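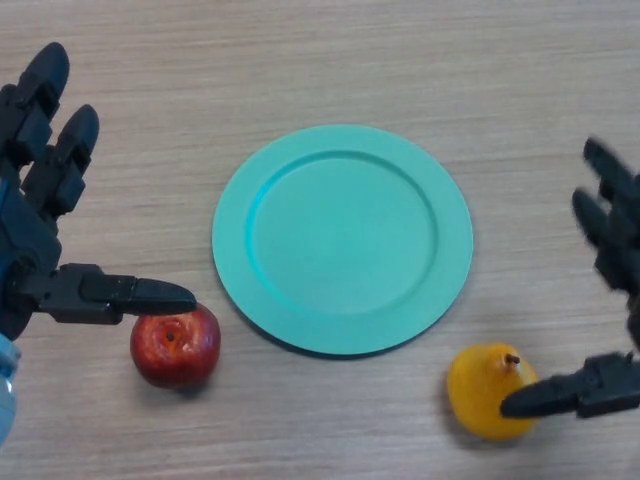
Fanover wrote back that the plate has to stay shallow, anything with a real wall and people stop believing the fruit is meant to go on it. Fine. Agree mostly. Would like the rim a touch higher all the same, see below.

August, 4:40 pm
Posted by: bench 3, tableware

Fruit set, teal plate. Notes before I forget and go home.

Layout today = one plate, one apple, one pear. Apple lower left of the plate, short gap to the rim. Pear lower right. Nothing in the well. Keep the plate near the middle of the table and the rest takes care of itself. Had been fussing with a napkin and a fork last week, dropped both, too much to look at.

Color. The teal is good on the pale table. Tried the cream plate in the morning and it vanished into the wood, had to squint to find the rim. Cream one goes back to Jolstead with the return slip (slip is in the top drawer, not the tray, I moved it). Teal also does the red a favor, apple reads from across the room. Yellow less so. Pear against the tabletop is OK but it's the weakest of the three pairings. A greener pear would sit worse against the plate, so leave it yellow.

Plate. Matte, wide rim, ridge where the rim meets the well. That ridge picks up light on the upper left and goes dull on the lower right, more than I expected with only the ceiling lights. I like it, it tells you the thing has depth. Venkataraman finish sheet calls this glaze 329. Wrote it on tape and stuck it under the foot becuase the last two plates got mixed up and we lost an afternoon. Ordered diameter was 200 mm, still need to put calipers on it. Did not get to that.

Roll check, by hand, after lunch. Pear behaves. Apple does not. Set it down a bit off its base and it wanders till it finds the dimple side or the table edge, whichever first. In the well it stays put. On the rim it goes straight off, 13 tries, never stayed once. So the slope of the rim is doing nothing for us, hence me asking for a hair more height. Not a wall!! Just a lip.

Table. Grain runs left to right in this setup. Turn the table and the streaks go the other way and all the old pictures stop matching, so pls don't turn the table. Wipe with the dry cloth only, the Wiston spray leaves a shine that takes ages to buff out.

To do
- calipers on teal plate, write it here
- second apple same size, smaller if anything
- ask Fanover about lip, send the roll notes with it
- return cream plate
- fruit goes in the paper bag overnight, not the plastic tub, they sweat in there
- find out who has teh other roll of tape

Leaving the layout list on the shelf by the door for whoever opens up.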